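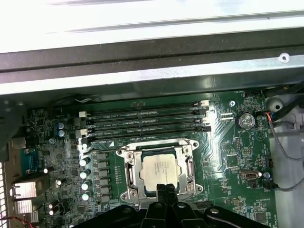 Stuvunlow notebook, bench 4, Cloldale
Tuesday, August 26, 2025

Back on CPU removal. Plan for the day was to find out if the edge-touch method is better than the look-and-go method or if I have just spent most of August convincing myself of it.

Recap for Jeanie, who has been away and will read this on a train:

Look-and-go = wrist camera finds the corners of the heat spreader, we compute a pose, the gripper goes there and closes. Works fine until the lid catches the light, at which point the corner finder picks a nice crisp corner that belongs to a reflection. We have known this since spring. We have also known since spring that somebody should hang a diffuser over the bench.

Edge-touch = camera gets us close, then one fingertip comes down outside the lid and creeps inward until it meets the edge. Log the contact, back off, do it again a little further along. Two touches on one side give the angle, one on the neighboring side fixes the corner. Then we grasp from the touch pose and ignore the camera entirely. Slower, obviously. Jeanie's objection last time was that we are poking a processor with a stick in order to find out where the processor is. Noted again here so she doesn't have to say it again.

Setup
Esteban (the arm, for anyone reading this after the name has stopped being funny) re-zeroed this morning. Force sensor warmed up for an hour before the first run, on account of last week's drift. Wrist camera exposure locked. Fingertips are the serrated set. The smooth set gives a cleaner contact signal but lets go of the chip at a bad time, meaning over the board.

Boards are scrap dual-socket servers from Bruten. All of them have been declared dead by someone, so bent pins cost us nothing but pride. I still count bent pins.

One trial = localize, grasp, lift straight up, hold for a slow count, put back down, release. Success means the chip clears the socket without tipping and goes back without me touching it. Anything where I reach in is a failure, including the ones where I reached in because I got nervous. (There were some of those. They are in the log with an N.)

Morning, look-and-go baseline
Ran it with the overhead light on, as agreed, and no fiddling with thresholds. It was better than I remembered, which was annoying. On the sockets facing away from the light it is quick and boring and mostly right. On the ones facing the light it put the grasp off by enough to land a finger on the retention frame, again and again, with complete confidence. The reported pose error in those runs was tiny. The fit residual tells you how well the corners agree with each other, and four corners of a reflection agree beautifully.

So: residual is useless as a warning. Crossed it out of the draft. I had a whole paragraph about it.

Swapped chassis before lunch. The cable bundle in the new one sits differently and I had to rerun the clearance check, because the planner believes that cables are walls and would sooner fold the arm in half than brush one. Left the keep-out as is. Don't "fix" this, I did once.

Midday, edge-touch, first block
First few runs all failed in the same way and it was my fault. The stop threshold was still set from the foam block tests, so the tip met the lid edge, decided it had met nothing worth stopping for, and pushed. The chip shifted in the socket. Touching a thing to find out where it is works poorly if touching it moves it. I will grant Jeanie this one.

Lowered the threshold until it began to stop on nothing at all (finger linkage friction when it changes direction), then came back up by a hair. That gap between "stops on nothing" and "moves the chip" is the whole method, and it is narrow. With the smooth tips it would be wider. With the serrated tips one tooth makes contact before the rest and there is a little stair step in the signal. I spent too long trying to filter the stair step out before noticing that the first step is a perfectly good contact event and the second one is where the pushing starts. Trigger on the first. The filter is deleted. An hour of my life is also deleted.
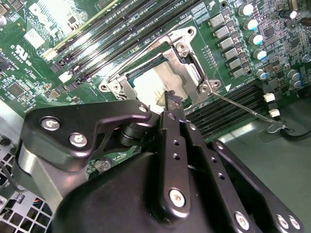 The other thing that mattered was approach angle. Coming in tilted, the tip gets under the lip of the lid and the sideways force is clean. Coming in straight down, it tends to ride up on top, and then you get a vertical bump that the code was happy to call an edge. Added a check: if the vertical component wins, throw the touch away and retry a bit lower. Crude, but it killed most of the phantom edges. The remaining ones were the tip hitting the inside of the socket frame, and those we catch by range — an edge can't be that far from where the camera put it, even on the camera's worst day.

So the camera isn't quite ignored. Edit the description above accordingly. I'm leaving it as written because this is a notebook.

Afternoon, edge-touch, second block
Threshold and angle fixed, nothing changed after this point. These are the runs I'm willing to put in a table.

14 sockets, same order as the morning, overhead light on. Almost 300 touches logged in total counting the retries, enough to look at the spread properly. Short version:

Facing the light: edge-touch clearly better. Grasps centered, lift level, put-down uneventful.
Facing away: no difference I could defend in front of anyone. Edge-touch takes longer and gets the same answer.
Touch repeatability on one edge is good. Repeatability after a release and regrasp is worse, and I think that's the chip settling differently in the socket. Could also be us. Need a dial gauge on it before anybody claims anything.
Pins: no new bent ones in this block. First block, I would prefer not to discuss, but it's in the log.

Worst run of the day was trial 401 (numbering carries on from last week, I did not do that many today). Good touches, good pose, good grasp, and then on the lift one side of the chip stayed where it was. Tilted, hung up, slid back in at an angle. I stopped it. Replayed the force trace and there's a slow climb on one side from the moment the lift starts, so we had the information and did nothing with it. The lift is open loop. It has always been open loop. I wrote "close the loop on the lift" in this notebook in a different color of pen so long ago that the pen is gone.

Cause was probably dried thermal paste down the side of the lid gripping the frame. Wiped it with alcohol, reran, lifted fine. Doesn't prove the paste did it. Paste goes on the list of things to record per board, along with which way the socket faces, which up to today we were recording in our heads.

Side business: load frame screws
Had some time left so I looked at combining the hold with the screwdriver work on the frame. The idea is that the fingers stay at the chip while the driver works, so that we know immediately if the chip moves under it, and we skip one whole localization afterward. Main worry is clearance, since the fingers and the driver both want to live over the same small patch of board. 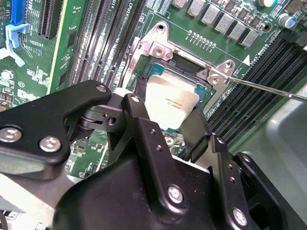 Driver coming in from the right toward the mounting tab, fingers at the chip. CPU0 side.

Clearance is tight and workable as long as the driver comes in low and from the side. From the other direction the gripper body is in the way, and so is my opinion of whoever designed the bracket (me). The force sensor does see the driver. Any contact with the tab shows up as a buzz on top of the finger signal, which means edge-touch and driving can't happen at the same time with the current threshold. Take turns, or notch out the buzz. I'd rather take turns.

Haven't tested whether staying in place saves anything overall. Feels like it should. Feeling is not a column in the table.

Where this leaves the method
Use the camera alone when the socket faces away from the light, and edge-touch when it doesn't. A switch based on how blown out the lid is would be simple: fraction of saturated pixels inside the predicted lid outline, one threshold, done. It's a dull answer and I suspect it's the right one. Jeanie will say "or buy a diffuser." The diffuser would make a good control condition and I've asked for one, so now we get to see if it makes the last month unnecessary.

To do
Diffuser baseline, same sockets, same order
Close the loop on the lift, at least a stop on side-to-side force difference
Dial gauge on the regrasp question
Log socket orientation and paste per board, in the file, with words
Ask Bruten if more boards of this type are coming or if this is the lot
Print a second serrated tip set, one tooth on the current left tip is looking rounded
Rename the threshold variable. It is still called foam_ok

For Jeanie: raw touches are in the Stuvunlow folder under today's run, first block marked DO NOT POOL. Please do not pool it. The plotting script will offer to, cheerfully, if you run it with no arguments.

Arm parked, sensor left powered so it's warm for the morning. Alcohol is nearly out.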